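Home | Shop | Events | Pull Lists | Contact
Filed under: Back Issues, Store Notes

Back issue room check, Dimville store
Checked by Funmilayo Edet, 07/01/2026

1. Long boxes
Lids on, none stacked more than two high. OK.

2. Bags and boards
Two Skindthorpe runs are still in old bags that have yellowed. Rebag before the October sale — Chibuzor Okoro has the supplies.
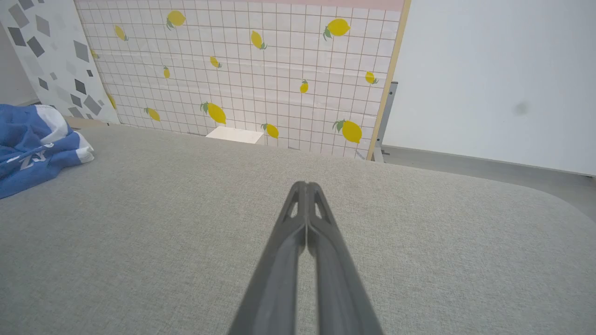
3. Wall books
Hadard #18 has slipped in its sleeve and the top corner is bent. Taken down and regraded. New price sticker needed.

4. Shelving
Bracket behind the Buschmann hardcovers is loose. Move the omnibus editions to the bottom shelf until it is fixed. Not passed.

5. Exit and aisle
Clear to the back door. Exit sign lit. OK.

6. Stock list
Box labels match the list — 1641 issues entered. OK.
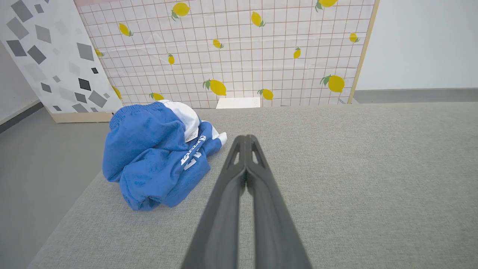

Can customers still go through the boxes while the bracket is loose?
The long boxes are open as usual. Only the hardcover shelf is closed, so ask at the counter for anything on it.

Recheck items 2, 3 and 4. Okoro to sign.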